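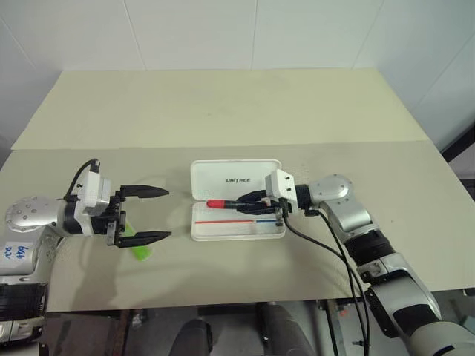
Open white case with UNITREE lettering on the lid, on a pale tabletop.

214 shares | 24 comments

Cendero Opens Free Fee Checkup for Retirement Savers in Vadovton

VADOVTON, September – I'm Jurgita Dambrauskienė, and I run the savings desk at Cendero. I've wanted to put out this release for a long time, so forgive me if I go on a bit! Starting this month, anyone in Vadovton with an old workplace retirement account can bring us their statements and get a plain list of every fee they're paying. You don't have to be a client, and we won't try to make you one.

My own wake-up call came from a shoebox. I had an account left over from a job I quit in my twenties, and I never opened the envelopes (I know, I know). When I finally sat down with them, I found a yearly charge of $122 for a "participant service" I had never used. I called the plan, waited on hold through most of my lunch, and got it taken off. The money they'd already collected stayed with them.

So last spring we tried a small version of the checkup at our Rosari Street office. We read through 700 statements and found 2417 separate charges, many of them listed under names I had to look up myself – and I do this for a living. Some were perfectly fair. Others belonged to funds people didn't remember picking, or to advice services that had been switched on by default when they were hired.

My colleague Panya Somboon built the worksheet we use, which we call Kudo. It's two pages long. Page one shows what you pay in dollars, with no percentages anywhere, and page two lists the phone numbers to call and what to ask for when somebody picks up. Panya wanted it to be one page, but I kept adding phone numbers.

A checkup takes less than an hour. Bring your latest statement and the fee notice your plan mails out every year, if you still have it. We'll give the papers back before you leave and we don't keep copies. We also can't tell you what to buy or sell during the visit – it's strictly a fee conversation.

Walk-ins are welcome from 9 a.m. until noon at the Rosari Street office, and the afternoons are by appointment. Ask for me or Panya at the front desk.

Share this release | 24 comments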